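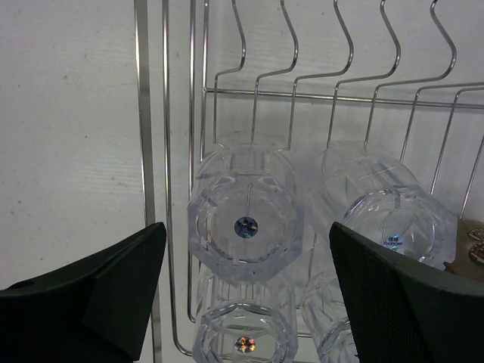 Stitance Wire Dish Rack

The Stitance is our dish rack for people who wash glasses by hand and would like them to dry without standing in a puddle. It is made from thin stainless steel wire with a bright finish, and the prongs are bent in a wave instead of going straight up. The wave keeps a plate from sliding along the rail, and a heavy glass can lie on its side against it.

We are a small shop and we sell only a few things for the kitchen. The Stitance is the one that our customers ask about most, so this page is a little long. If you only want the size and the care advice, please go down to those headings.

What the rack is for

Most of our customers use it for plates, bowls and drinking glasses after the evening meal. The slots between the prongs take a normal dinner plate. They also take a saucer, but a very small saucer may lean over, and it is better to put it at the end of the row.

Cut glass is the reason I began to stock this model. My own tumblers have a thick base with eight sides, and in my old plastic rack they rolled against each other every time I put in one more. With this rack I lay them down with the base toward me and the open end toward the prongs. They are easy to pick up again by the base.

You can also use it for lids, chopping boards and baby bottles. For large roasting pans I do not recommend it. The pan will fit on the top, but then you cannot reach anything else.

Sizes and models

The rack is sold in two versions. Both have the same wire and the same wave.

Stitance Single: one row of prongs, for one or two persons, or for a small bench beside the sink.

Stitance Family: a deeper basket, with more room in front of the prongs for glasses and cups. It holds up to 50 pieces if you count the cutlery, but this needs some patience in the loading.

If you are not sure which one you need, please measure the free space next to your sink before you order, and remember the tap. A tap that swings wide can touch the side of the Family model. We have had returns for this, and the customer pays the postage in that case.

Loading the rack with glasses

Start with the heaviest glasses and put them low in the basket. The lighter ones can go on top or at the end. If you lay tumblers in two layers, put each upper glass between two lower ones where you can, so it does not rock.

Stemmed wine glasses should stand upside down along the front, not on their side. The stem is the weak part, and the weight of a plate against it is enough to break it.

Leave a little air between the pieces. A glass that is lying down dries slower than a glass standing upside down, and when two of them touch there can be a water mark at that place. A tilt helps. Put the open end a bit lower than the base and the last drops will run out.

About stickers on new glasses

This is a question that comes by email every month, so I answer it here. Many cut glasses come with a small shiny sticker in the centre of the base. You may leave it on. It does no harm to the rack, and some people like to keep it. If you wish to remove it, soak the base in warm water with a drop of dish liquid, then lift one edge with your fingernail. Please do not use a knife or a scouring pad on the glass. A little cooking oil on a cloth takes away the glue that is left.

Care of the wire

Stainless steel does not like to be left with salt water or bleach on it. Rinse the rack under the tap once a week and dry it with a soft cloth, and the shine will stay.

White spots are only lime from the water. Wipe them with one part vinegar and 4 parts water, wait 5 minutes, and rinse. In areas with very hard water you may have to do this more often.

Look sometimes at the lower corners, where the wire bends to make the basket. Soap collects there — an old toothbrush is the best tool for it.

Small brown points are usually not rust from the rack. They come from other metal, for example from steel wool or from a cast iron pan that was put there wet. A paste of baking soda and water removes them. If a brown point comes back in the same place, write to us and add a photo.

Things that go with it

Olline drip tray: a flat tray in white or grey that goes under either model. It has a lip on one short side so the water goes to the sink. It is sold separately.

Skudach cutlery cup: hangs on the outer wire of the basket. It can be moved from left to right, depending on which hand you use.

Gillies drying cloth: linen, for polishing glasses when they are nearly dry. Wash it one time before the first use or it will leave lint.

Delivery and returns

We send orders from Monday to Thursday. Orders made on the weekend are packed on Monday, in the order they came. The rack arrives in one piece and there is nothing to screw together.

Please open the box carefully and keep it until you have tried the rack beside your sink. If a prong was bent on the way, do not bend it back yourself — the wire can be weakened. Send us a message and we will exchange it.

The Family model was out of stock for part of the autumn. New stock came in April and both models are available again.

Questions about sizes or about the colour of the tray can be sent through the contact form. I read the messages myself in the morning and answer usually the same day.

Müzeyyen Kılıçarslan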